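Asunto: Re: [lista-taller] ¿Y nosotras qué hacemos cuando doblen solas?
Febrero de 2021

> Desde Horkidov nos dicen que las pinzas son para "aliviar". Yo llevo
> media vida doblando a mano y quiero saber qué nos queda a nosotras.
> ¿Alguien de Desuletti puede contar cómo va por allí?

¡Hola a todas! Cuento yo, que estoy metida hasta el cuello. En Desuletti empezamos en noviembre con el proyecto Trereo, y mi turno de plancha pasó a ser turno de pinza. Cogemos la prenda con la pinza de mano, la estiramos, la doblamos, y de esos movimientos tiene que aprender la máquina. El objetivo son 700 prendas por turno - el mejor día llegamos a 993 y no podía ni abrir un bote. 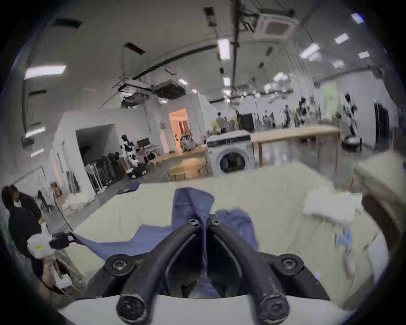
Semaan me contestó por privado que en su planta hacen lo mismo, que las muñecas lo notan más que con la plancha y que pidieron rotar cada hora antes de firmar nada. Pues tomad nota, que nosotras lo pedimos tarde.

Lo que más me ha cambiado es el ritmo. Antes doblaba sin pensar, charlando, y ahora cada gesto tiene que salir limpio (si dudas, se repite). Coger una tela azul marino por una esquina y que no se te quede colgando en pico por el medio parece una tontería, ¡pero probadlo! El sueldo, igual. La categoría en el contrato, también igual, y por ahí creo yo que hay que apretar.

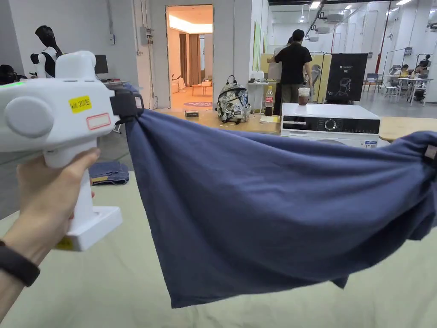 De despidos no han hablado, aunque a las 6 que entramos en Trereo nos han renovado solo hasta que acabe. Yo pediría por escrito qué puesto nos espera después, y que la formación cuente como tal. También pausas de verdad, con sitio para sentarse: ahora el refresco de cola y la mochila acaban en la misma mesa de madera clara, a un paso de la lavadora. Si en Horkidov os pasan un papel, mandadlo a la lista antes de firmar y lo miramos juntas - el nuestro lo escaneo esta semana.

Un abrazo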